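Trevwood tenants asked to clear their own shared rooms as cleaning visits are cut

January 11, 2022
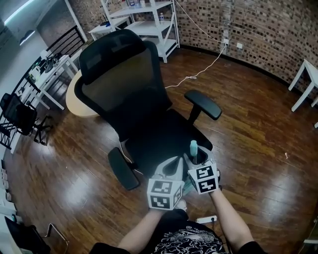 People who rent desks in the upstairs rooms at Trevwood have been told they will have to tidy the place themselves between visits from the cleaners, under a plan the landlord is calling a "fresh start for shared space".

Norkenari, which manages the building, wrote to tenants last week to say that floors would be cleaned once a fortnight instead of twice a week. Chairs, tables and shelves are to be wiped down and cleared by whoever has used them. Anything left out, down to bottles and phone leads, may be taken away and kept in the ground floor store for a month.

The letter says the change will save 2,000 pounds a year. It doesn't say who gets the money. Rents, which went up in November, are staying where they are.

Bok-nam Ok has rented a desk in the brick-papered room for three years and pays 494 pounds a month for it. She said she had no quarrel with putting her own things away and had always done so.

"I can push a chair in and I can carry a bottle to the bin," she said. "What I'd like to know is why I'm paying the same for a room I now have to sweep. They've put a nice name on it and they think we won't read the second page."

The second page sets out a charge of 95 pounds for any room found "below standard" at an inspection. It would be split between the tenants of that room, whether or not they were in that day. The standard itself is described in four lines. Floors must be free of litter, shelves must hold "only items in current use", cables must be "tidy" and chairs must be returned to a table or desk.

Asked what counted as a tidy cable, Norkenari said inspectors would use common sense. Asked who the inspectors were, it said they would be staff from its own office.

Tenants point out that the sockets in several rooms are on the walls, and that anyone working away from them has to run a lead over the floorboards. Requests for floor sockets were made when the building was last done up and were turned down on cost. The dark, shiny floors put in at the same time show every scrap of paper, according to Ms Ok, and she doubts that any room would pass on a working afternoon.

Norkenari says it tried the plan at Tosorwood, its other building, and that 600 hours of cleaning were "released" there over the year. It would not say whether the rooms were any cleaner. A summary of the trial given to tenants has a page on costs and a page of comments from people who liked it, and no figures at all on complaints.

Bakhtiari, the firm that does the cleaning at both sites, said it had been told of the new hours by email and was still working out what they would mean for its staff. It would not comment on the state of the rooms.

A starter kit of cloths and spray is promised for each room. The letter says refills will be "a matter for users".

The new hours start next month. Tenants have been invited to send in their views, though the form they were given asks only which day they would like their room inspected.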